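Home | Index | Topics | Recent changes | Help

Occlusion-aware manipulation
By Waltraud Gisler, last edited in June

Occlusion-aware manipulation is the part of robot control software that deals with objects the cameras can't fully see. The term covers how hidden space is stored in the world model, how the arm plans its moves near that space, and when the system decides to look again from somewhere else. It is most often discussed in connection with tabletop work, where cloth, containers and the arm itself all block the view.

Hidden space

Most planners divide the space above a table into free, occupied and unknown cells. A cell becomes free only when a camera ray has passed through it. Soft coverings such as blankets cause trouble here, as depth data gives the outer surface of the cloth and says nothing of what holds it up. Early systems treated a raised fold as a solid block. Later ones, including the open planner Wirngate, store the fold as a thin surface with unknown cells below it.
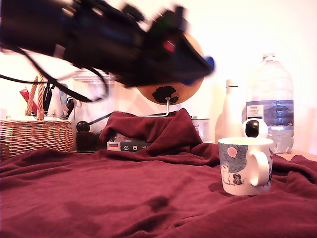

Clear plastic is a second source of error. Depth sensors tend to read the wall behind a transparent bottle or tub, so the object goes missing from the map and the planner may route the arm straight through it. Common fixes are a separate network that marks transparent regions in the color picture, and a rule that no cell inside such a region may be marked free.

Self-filtering

The arm must be removed from its own depth data before the map is updated. This is done by drawing the robot model at the current joint angles and deleting any points that fall on it. Cables are rarely part of the model. In Wirngate they are handled by padding each link by 3 centimeters, a value that can be changed in the settings file.
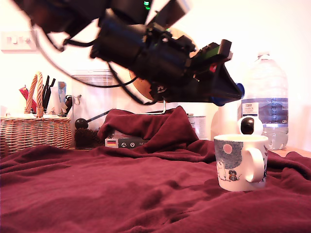

Timing matters as much as geometry. If the joint readings and the camera picture are 23 milliseconds apart, a fast swing leaves a trail of false points in the map. Konrad Nägeli described this fault in his notes on the Graltberg test cell and proposed that map updates be paused above a set joint speed. The pause is now on by default.

Close-range views

A camera near the gripper can supply views that a fixed camera lacks, at the cost of a narrow field and frequent blur. Small, light objects are usually located again at this stage, and the grasp angle is corrected to match their tilt. 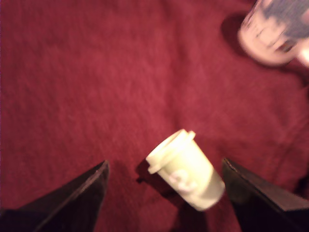

Wirngate needs 2 matching estimates in a row before it allows the fingers to close. If they disagree, the arm backs away and the estimate is started over. After 7 failed tries the object is put on a skip list and the task planner moves on.

Choosing the next view

When unknown cells lie in the way of a task, the planner scores a set of camera poses by how much hidden space each one should reveal. The Brunner score, used at Rirnden, also subtracts travel time. Pushing or lifting a cover is scored on the same scale, though with a penalty for disturbing nearby items. 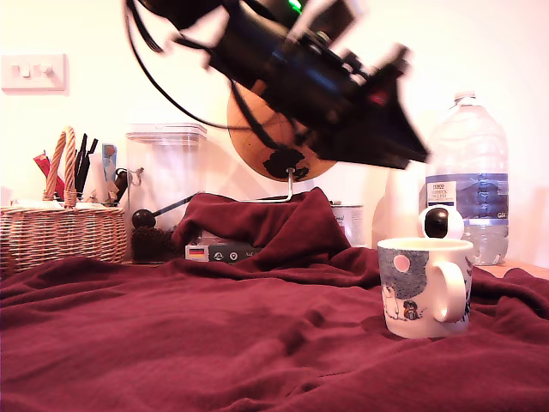

Scores of this kind depend heavily on the penalty chosen. With a low value the system pulls at cloth too readily, and with a high value it circles the table looking for a view that doesn't exist. No general method for setting the penalty is in use, and most groups tune it by hand for each table layout.

See also: Collision checking; Hand-eye calibration; Voxel map

Categories: Robot software | Motion planning | Perception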